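House rules for hand-held gripper sessions, draft 4, please pick holes

Stumthorpe_Col
12 December 2019, 08:14
Morning all! I've been writing up our rules for demo collecting with the hand-held grippers and I'm chuffed with how short they've got. The old ones ran to 20 pages and you could tell from the recordings that people had given up by page two. Now it's one side of A4:
- Markers wiped and checked before you pick the grippers up
- Clear start and end pose, hands still at both
- No more than 30 minutes per person, then swap
- Anything odd goes in the log with the take number
- Cables off the standing area
What have I missed?

piatek_fan
Love this. We use the Piątek checklist at our place and it's close to yours, but it has a line about sleeves. Cuffs tight or rolled up, nothing that can flop over a marker. Worth stealing!

savgate mo
Disagree on the 30 minutes. Some people are only just getting smooth by then. We let them go on until they ask for a break and our Savgate set is the cleanest we've done.

Stumthorpe_Col
@savgate mo but do they ask? Ours never do, they just get sloppy and we find out in October when someone finally watches the takes. Sleeves going in, cheers piatek_fan.

Randa Twal
Col, can I argue for a proper floor rule? "Cables off the standing area" is too vague, everyone thinks their own cable is fine. At Istmont we tape a box where the operator stands plus one full step all round, and no cable, strip or adapter goes inside it. Took one roll of tape and I'm evangelical about it now.

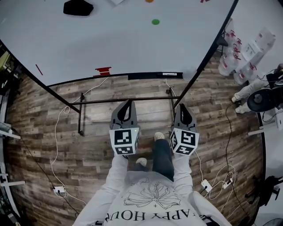

Floors are the part of the rules I'd fight for, as you can tell, and the reason is that the operator's eyes are on the grippers the whole time and never on their shoes. Look at the white cable looping from the table front down to the power strip on one side, then the adapters and the dark tangle on the other. With a foot stepped forward under the table edge like that, I'd want the lot run along the back and clipped up under the top. I'd also add a line about a second person: agree where they sit, and they stay put during a take.

savgate mo
One full step is a lot of room, Randa. Our bay would be all box and no bay. Half a step and cable covers does us fine.

Randa Twal
Covers are a trip edge too! But OK, half a step is better than "off the standing area".

piatek_fan
Does anybody have a rule for how many failed takes you keep? We have 3089 in the folder and almost none are labelled.

Stumthorpe_Col
Keep them all, label on the day. That's going in as well. Draft 5 tonight, with Randa's box, and I'll put the step size in brackets so you two can carry on.

savgate mo
Still not having the 30 minutes.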